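Winter meals program moves to Terley Street

Our winter meals program starts its new season in the church hall on Terley Street. The old site on Aguirre Road closed in September when the lease ran out, and it took us until last week to get the permit for the new one. Last winter we served 3,000 meals, most of them to people living within walking distance of Aguirre Road, so we are running a van from there on serving days. It leaves at 4:30 and again at 5:15.

Etenesh Woldemariam is in charge of the menu again. She plans to keep the lentil soup and the baked chicken, and to add a meatless dish on Fridays. If you or someone in your family can't eat certain foods, tell her before you sit down.

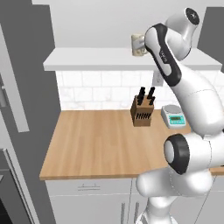

A wooden countertop and a light gray wall in a simulated kitchen.

We still need help with washing up, mostly between 6:30 and 8. Shifts are two hours and you can sign up for a single evening. Bereket Tsegaye has the list at the front desk.

Donations of rice, cooking oil and canned tomatoes can be left at the side door before noon. Please don't bring glass jars. We have 270 meal tickets printed for the first week, and more will be ready by the following Monday.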